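Come and help us speak up for farm animals

Puder is looking for people to join our spring reading group on animal law, and we would love it if you were one of them. You do not need a law degree, or any degree at all. If you have ever read a news story about a neglect case and wondered how on earth the sentence could be so light, you already have the right sort of curiosity!

Over the past year our members have gone through 239 court decisions on livestock neglect, writing up each one in plain language so that anybody can look it up. There are plenty more waiting, and we now have room for 21 new readers, starting in May. You would take a few cases a month, read them at home at your own pace, and fill in a short form on what was charged, what was proved and what happened to the animals afterward.

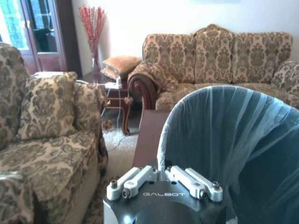

Armchair and coffee table, with a teal bag close by.

Some of the reading is hard going, and we would be doing you no favors by pretending otherwise. Every new reader is paired with someone who has been at it a while – a friendly voice on the phone when a case sticks in your mind – and you can always hand one back, no questions asked.

We ask for four hours a month, a computer you can type on comfortably, and a promise to keep to the facts in the file. The work is unpaid, but we cover printing and postage.

To apply, send a few lines about yourself to Ville Pesonen, Reader Coordinator, Puder, by Mar 14, 2025. Please mention any pets, too – he likes to hear about them.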